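这份问答最早是我自己的笔记。Nalleck 双臂套件上手之后，身边陆续有人来问同样的问题：贵不贵、难不难装、能不能叠衣服、会不会夹手。回得多了，就干脆整理成一页，谁问都发这个链接。写的时候我尽量把喜欢的地方和别扭的地方都写进去，不过先说明，我是真的喜欢这套东西，字里行间大概藏不住！

Nalleck 没有付钱给我，套件是自己买的。页面会不定期改，最近一次大改是一月，加了布料那一大段和 Toltance 换版本后的注意事项。

# Nalleck 双臂桌面套件：常见问题

## 先说基本的

### 这到底是个什么套件？

两条桌面级机械臂，各带一个两指平行夹爪，装在一个铝型材底框上，面对面摆在一张普通桌子上用。你可以写脚本让它动，可以手把手带着它动再回放，也可以录一批示范去训练一个策略，让它自己看着画面干活。

它的定位很清楚：学习、做原型、做小规模实验。别指望它站在产线上三班倒，也别拿它和几十公斤的工业臂比刚性。可是作为能放在自己桌上、出了问题自己能拆能修的双臂平台，我用得非常开心。

### 名字有点多，Nalleck、Toltance、Sidthorpe 分别是谁？

我刚开始也晕，理一下：

- **Nalleck** 是硬件，两条臂、夹爪、底框、线材，都是它家的。
- **Toltance** 是配套的控制和录制软件，装在电脑上，负责标定、遥操作、录示范、回放。
- **Sidthorpe** 是一个公开的任务合集，里面是一堆写好的桌面任务配置，叠布、递物、开盖子、理线之类的，直接能在 Toltance 里加载。
- **Granström** 是经销商，我的套件和备件都从它那里订。

买套件会带 Toltance 的使用许可，Sidthorpe 不用另外花钱。

### 多少钱？

我下单时整套 2720 欧元，两条臂、两个夹爪、底框、电源、急停按钮和一套线都在里面，运费和税另算。电脑、桌子、摄像头要自己准备。

这笔钱值不值，要看你准备拿它干什么。如果只想玩单臂抓积木，那买它就有些浪费，便宜的单臂有的是。要是你对双手配合的任务有兴趣，像展开一块布、一手扶着一手拧，那双臂几乎绕不过去，自己拿两条单臂拼也可以，但同步、底框、标定这些零碎会吃掉你好几个周末。我拼过，所以我知道。

### 只买一条臂行不行？

行，Granström 有单臂版，底框会短一截，以后可以补第二条。要注意的是补的时候底框得换，旧底框的型材长度不够。如果你心里已经有七成想上双臂，一步到位会省事很多。

### 没有机器人背景能玩吗？

能。会用命令行，看得懂一点 Python，就可以走完入门流程。我有个邻居是教物理的，周末过来玩，当天下午就让两条臂把一支马克笔从左手递到右手了，高兴得非要录下来发给学生看。

真正需要积累的是后面的部分：怎么录示范才不废、策略学歪了怎么看出来。这些书上不太讲，得自己泡在里面。

## 安装与摆放

### 桌子有什么要求？

稳，平，够重。三个条件里我最看重“稳”。两条臂同时加减速的时候，轻的桌子会跟着晃，晃动会传到夹爪末端，你在屏幕上看会觉得是控制没调好，查半天才发现是桌腿。

我用厚实的木桌面，底框直接放上去，四角用夹具固定，没有打孔。玻璃桌面不推荐，夹具咬不住，反光对视觉也很不友好。升降桌可以用，降到最低再用，升高之后晃得厉害。

### 底框非用不可吗？能不能把臂直接拧在桌上？

能拧，但是我劝你用底框。两条臂的相对位置一旦定下来，标定参数、录好的示范、别人分享的任务配置全都依赖它。有底框的话，你把整套东西抬到另一张桌子上，两臂之间的关系还是原来的。直接拧桌面上，挪一次就要重来一次。

底框的型材槽还有个好处：加东西方便。想加个支架、挂个灯、固定个线夹，买几颗滑块螺母就行。我现在看到铝型材就手痒。

### 装起来要多久？

我用了一个下午，其中有一大半时间在理线。机械部分非常顺，螺丝按步骤分袋，袋子上有编号，说明书的图也清楚。

有两处容易装错：

1. 肩部那一圈螺丝要对角拧，先全部带上再逐个拧紧。我第一次图快顺着拧，结果肩座略微歪了，标定怎么都过不去。
2. 左右臂的线材长得一样，但接口分组不同。插之前先看标签，插反不会烧，可 Toltance 会把左右手认反，你推左边它动右边，吓人一跳。

### 周围要留多大地方？

两条臂完全伸展时扫过的范围比你想象的大，尤其是肘部往外拐的时候。原则很简单：手动把臂掰到各个极限位置走一圈，凡是碰得到的东西都挪走。水杯、键盘、显示器，全挪走。

人站的位置也要想好。我习惯站在桌子长边一侧，急停放在右手能直接拍到的地方，中间什么也不隔。

### 供电怎么接？可以用移动电源吗？

套件自带的电源适配器接普通插座就行。两条臂加起来的功耗不算高，空闲时更低，加速的瞬间会有尖峰。

户外电源之类的储能设备也能带得动，出去做演示的时候相当方便，摆在桌边地上，一根线接过去就完事。只要输出功率有余量，并且关掉“低负载自动断电”这个功能。这一条请一定记住！有些储能电源看到负载小就自己休眠，而臂在静止等待的时候负载正好很小，它一断电，两条臂会直接软下来。手里夹着东西的话，东西就掉了。

### 线缆怎么理？

多花点时间在这上面，绝对值得。几条我自己的做法：

- 关节处一定要留出弧度，把臂转到极限位置检查一遍，线不能绷直。
- 沿臂走的线用软扎带，别用硬塑料扎带，后者的断口会刮线皮。
- 从底框下来的线顺着桌腿走，走到地面再分开。
- 每个接头贴标签，两端都贴。三个月后的你会感谢现在的你。

腕部到夹爪那一段最容易疲劳。我每隔一阵会用手捏着线轻轻摸一遍，有变硬或者起皱的地方就换。

## 软件与控制

### Toltance 好用吗？

整体上很好用，我最喜欢它的录制流程。踩一下踏板开始，再踩一下结束，觉得这条录坏了就长踩，直接作废重来。手一直在操作器上，不用来回去摸鼠标。听起来是个小功能，录上一下午就明白它有多贴心了。

标定向导也写得细，哪一步没过会明说是哪个关节、偏向哪个方向，照着改就行。

不顺手的地方也有。界面的中文翻译有几处让人摸不着头脑，比如把“归位”和“归零”混着用，这两个在它家是不同的操作：前者是回到预设姿态，后者是重设编码器零点。后一个别乱点。我现在干脆切成英文界面用。

### 控制频率多少？够不够？

默认 50 Hz，对桌面任务来说够用。叠布、递东西、插拔大一点的接头，都没有觉得频率是瓶颈。要是做快速抛接一类的动作，那就不合适了，臂本身也不是为这个设计的。

更需要留意的是稳定。电脑上同时开着别的重活，周期就会抖，表现出来是动作一顿一顿的。录示范的时候我会把浏览器全关了，风扇声都安静不少。

### 支持哪些系统？

Linux 最省心。Windows 能用，回放和手动操作没问题，录制的时候偶尔丢数据，官方文档里也写着建议用 Linux。Mac 目前只能看数据，不能连臂。

### 手把手示教和遥操作，选哪个？

两种都试过之后，我的用法是这样：路径固定的简单动作用手把手，抓着臂走一遍就好，快。涉及双手配合的，用遥操作。

理由很实际：你只有两只手，要同时抓着两条臂走位，还要控制夹爪开合，基本上会手忙脚乱，身体还会挡住摄像头。用操作器的话人在旁边，画面里干干净净。

### 升级软件会不会把旧数据弄坏？

一月那次大版本升级改了数据格式，旧数据要跑一遍转换工具。工具是可靠的，我全转过来了，没有丢。但是有一个坑：转换默认写回原目录。先备份，先备份，先备份。

另外升级之后要重新标定夹爪的开合行程，否则夹爪会以为自己合上了，实际还差一条缝。硬物看不出来，夹薄布马上露馅。

## 布料、软的东西

### 能叠毛巾吗？

这一定是被问得最多的问题，排第二的远远赶不上。

能！而且这是我觉得双臂最有魅力的地方。布没有固定形状，每次落下来都不一样，单臂只能拖着它走，双臂才能把它拎开、拉平、放下去。看着两只夹爪各捏住一边，往两头一绷，中间那道皱忽然开了，我到现在还是会忍不住“哇”一声。

Sidthorpe 里的叠布任务分成几段：找到布边，两手各抓一处，拉开，铺到桌上，对折。最难的是前两段。铺平之后的对折反倒容易，成功率也高得多。
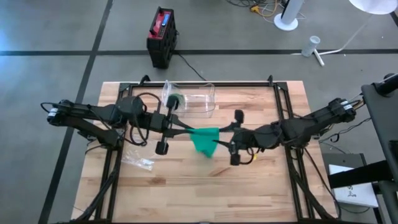
拉开这一段最讲究力道。夹爪之间的距离要慢慢加，加到布的上沿绷成一条线就停。再往外拉，要么滑脱一边，要么两条臂互相较劲，关节电流一下子上去，Toltance 会报警。Sidthorpe 的默认配置里有一个张力上限，它是根据关节电流估出来的，不算精确，但当作刹车够用了。薄布调低一点，毛巾这样的厚料可以调高一点。

还有就是下半截拖在桌上没关系。新手常常想把布整个提到空中，觉得那样才干净利落。提得越高，下面晃得越久，等它停下来又要时间，夹持点还要承受整块布的重量。让下摆挨着桌面，桌面会帮你把晃动吃掉一大半。

### 录示范的时候，布要怎么摆？

乱一点。真的，乱一点。

我第一批数据全是整整齐齐的，布每次都放在桌子中央，折痕都差不多，练出来的策略也就只会处理那一种情况，布稍微歪一点它就在空气里捏来捏去，认真得让人心疼。后来改成每录一条之前把布抓起来随手一丢，丢成什么样就从什么样开始，效果立刻好了很多。

### 要录多少条？

我叠布用的那个策略录了 300 条。这是我自己的情况，换任务、换摄像头位置、换操作的人，需要的量都会变。递物这种简单任务少得多就能跑起来。

比数量更影响结果的是操作习惯。同一个任务，今天先抓左边，明天先抓右边，后天两边一起抓，模型会学得很纠结，在两个动作之间来回犹豫。开录之前先把做法定死，写在纸条上贴显示器边上，每条都照着做。

失败后补救的过程也值得录一些：布滑掉了，再抓一次；抓到了两层，放开重来。没有这些数据，策略一旦失手就不知道该干什么了。

### 什么颜色、什么材质的布比较好上手？

颜色和桌面反差大的纯色布。浅色木桌配深一点的绿、蓝都很好用，白布放浅桌上就很考验摄像头。花布我不建议一开始用，图案会让模型把花纹当成边缘。

材质上，棉布最友好，有摩擦力，也有一点厚度。丝滑的化纤布很难夹，夹住了也容易跑。弹力布会骗人，明明拉开了，一松手又缩回去。

### 夹爪夹不住薄布怎么办？

先查夹爪行程，参考上面升级那一条。再查指端的软垫，垫子表面沾了灰或者纤维，摩擦会掉得很快，用微湿的布擦一下，晾干再用。

如果都正常，那就是接近的角度有问题。夹薄布时指尖要压到桌面，轻轻压着往里收，把布“掐”起一个小褶再合上。直上直下地去夹，常常什么都夹不到。这个动作我练了好一阵才顺，录的时候放慢一点，策略会学得像。

### 塑料袋能处理吗？

可以试，别抱太高期望。透明的、皱巴巴的塑料袋对视觉是噩梦，反光随时在变，边缘在哪里连我自己看画面都说不准。抓起来没有问题，问题在于让它知道从哪儿抓、怎么撑开。Sidthorpe 里有一个开袋任务，标着实验性，我跑出来时灵时不灵，灵的那几次特别有成就感。

透明的硬盒子倒是好办得多，形状固定，从里面拿东西或者往里放东西，多录一些不同角度就能学会。

## 摄像头与环境

### 套件里带摄像头吗？

不带，底框上留了安装的位置。Toltance 支持常见的 USB 摄像头，我建议至少一个固定的俯视机位。它能看到整张桌面，调试的时候人看着也方便。腕部摄像头可以后加，对精细抓取帮助很大，代价是又多两根线要理。

### 灯光有讲究吗？

有，而且比我以为的重要得多。白天靠窗户光录的数据，晚上开灯跑，策略会明显变笨。我的办法是拉上窗帘，灯一直开，位置固定，灯脚的位置在地上贴胶带做记号。

还有一派做法是故意让光线变化，录的时候换着来，让模型自己适应。也对，就是需要更多数据。时间宽裕的话我更赞成后一种，最后跑起来会皮实很多。

### 背景里有杂物要不要紧？

桌面上的要紧，地上的影响小一些。固定不动的东西，模型会慢慢学会忽略；麻烦的是录的时候在、跑的时候不在，或者反过来。所以要么全程都留着，要么全程都没有。

### 风扇、空调会不会影响？

对着桌面吹会，布会被吹动。夏天我开风扇只对着人吹。电机散热不用专门给风，连续跑久了外壳会热，摸着还能接受，烫到手不敢放的时候就该停下来查一查了。

## 安全

### 会不会夹到手？

会，所以要当回事。夹爪的力不至于让你受重伤，但夹一下很疼，臂从侧面扫过来撞到手背也会青一块。我就青过。

几个习惯请养成：

- 通电之后手不进工作区，要拿东西先按暂停。
- 第一次跑新策略，把速度上限调到最低。
- 手始终放在急停旁边，看到不对劲先拍再想。
- 头发扎起来，挂绳、围巾摘掉。

### 按下急停之后臂会掉下来吗？

会往下垂。关节没有抱闸，断电之后靠减速器的阻力撑着，慢慢沉下去。所以臂的下方不要放怕压的东西。正常关机的话，Toltance 会先让臂回到一个低的休息姿态再断力，等它走完再关电源。

### 小孩可以玩吗？

大人在场，低速模式，可以操作器遥控。我家来过的小朋友对“隔着一米远把积木夹起来”这件事着迷得不得了，排队玩，谁也不肯下来。不过离桌子的距离要盯紧，他们一激动就会往前凑。

### 两条臂会互相撞上吗？

Toltance 有自碰撞检查，默认开着，两臂靠得太近就会减速停下。它检查的是臂和夹爪的外形，夹在手里的东西不算在内。两手各拿一个长东西的时候，检查帮不了你，得自己留神。

有时候夹爪要靠得很近，例如递一颗小螺母，检查会太保守，动不动就停。可以单独把夹爪部分的余量调小，别整个关掉。

## 维护、备件和售后

### 哪些零件会坏？

按我这边的情况，最先消耗的是指端软垫，这个本来就是易耗品。其次是腕部那段线。电机目前没有坏过。

Granström 有一个备件包，190 欧元，软垫、腕部线、一个备用关节电机和一袋螺丝。我建议和套件一起下单，省一次运费，更重要的是坏的时候手边就有。周五晚上断一根线然后干等好几天，那滋味很难受。

### 自己换零件难吗？

不难，这也是我喜欢它的一个重要原因。每个关节都是模块，几颗螺丝加一个接头，换下来再重新标定那一条臂就行。说明书里的拆装图和装配图一样详细，看得出来写的人自己真的拆过。

拧螺丝别太用力，塑料件上的螺纹经不起反复折腾。

### 多久标定一次？

挪过桌子、换过零件、撞过一次狠的，都要标。平时什么都没动，我会在每次录新任务之前跑一遍快速检查，它会让两个夹爪在中间对尖，肉眼看着对得上就继续。这个对尖的动作特别好看，我经常多跑一遍……

### 售后怎么样？

写过两次信给 Granström，一次是螺丝少了一颗，一次是问底框能不能加长。第一次很快补寄了；第二次对方回得很细，连该买哪种型材都说了，还提醒我加长之后中间要多一个支撑。

技术问题我更常去 Toltance 的论坛。提问时把日志附上，回答会快很多。论坛里英文为主，中文提问也有人回。

### 保修会不会因为拆机失效？

按说明书拆装的部分不影响。说明书没有写的部分，比如拆开电机本体，就不在保修里了。自己打印零件替换上去也可以，那个零件引起的损坏得自己承担，很合理。

## 还有一些零散的

### 能不能装别的夹爪？

能，腕部法兰的图纸是公开的。有人装过吸盘，有人装过三指的，我自己打印过一对加宽的指尖，用来托盘子，挺好使。换完记得在 Toltance 里改末端重量，否则重力补偿会不对，松手后臂会自己慢慢往上飘或者往下沉。

### 最重能拿多重？

日常的小东西都可以：布、杯子、工具、没装满的盒子。装满水的大瓶子就算了，伸得越远越吃力。臂伸直去拿和收在身前去拿，差别大得很，能把任务安排在桌子中间就安排在中间。两条臂一起抬会好一些，前提是动作同步。

### 吵不吵？

不吵，有减速器的嗡嗡声，晚上隔着一道门听不到。忽然变响要注意，通常是哪颗螺丝松了，也可能是线蹭到了外壳。

### 可以让它一直自己跑吗？

我不在房间的时候不跑。技术上可以循环执行，Sidthorpe 里还有自动复位的脚本，叠完抖开再叠。人在旁边做别的事，隔一会儿抬头看一眼，这样用我很放心。

### 我的示范数据可以给别人用吗？

可以分享，Toltance 导出时会把标定信息一起打包。别人能不能直接拿来用，主要看机位和桌面像不像。拿来做预训练，然后自己补录一些，这条路走得通，论坛里有好几个人这样做。

导出前看一眼画面，桌边的快递单、屏幕上的聊天窗口，拍进去的比你记得的多。

### 第一周玩什么好？

如果让我重新来过，会按这个顺序：

1. 只跑自带的演示，把急停拍上几遍，练到不用看就能拍中。
2. 遥操作，随便抓，抓什么都行，先把手感玩出来。
3. 递物任务，左手到右手，录一小批，训练，看它自己跑。
4. 从透明盒子里取东西，放回去。
5. 布。

第三步是我觉得最上头的一刻。前面都是你在动它，到那一步你把手拿开，它自己伸过去了，有点犹豫，有点歪，但是接住了。我那天晚上连着看了好多遍，饭都凉了。

### 有没有后悔的地方？

有两个。一个是开头没贴标签，理线理了两回。另一个是早期数据没有写备注，现在看着一堆文件夹，不知道哪批用的是哪个机位，只好打开一个个认。建个表格，录完顺手写一行就行。

### 这一页没写到的问题去哪儿问？

先翻 Toltance 的文档，搜索功能还不错，用英文关键词更准。再不行去论坛。和订单、备件有关的找 Granström。

给我留言也可以，我看到会回，碰上好问题就补到这一页里。下次打算补的是理线任务和腕部摄像头的安装，正在折腾，第二个支架的孔位打错了，要重新打印。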